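2019-04-11

Backup test on the Groltton phone, second try. Yesterday the transfer to the PC stopped at 736 contacts and gave no error message. Today I changed the cable and turned off the battery saver before start. Contacts and bookmarks are complete now. SMS are still slow – 35 minutes for 3000 messages.
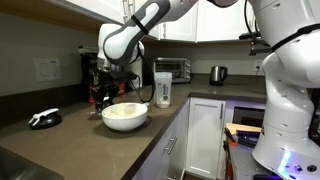 Notebook 2, p. 48

Restore to the Perić phone: call log came back, but all times are moved by one hour. I think the time zone is not saved in the file. Please do not use the Vurov build for this test, it writes the old format. Audio and video I leave for May, when the Hosilville office sends the bigger card.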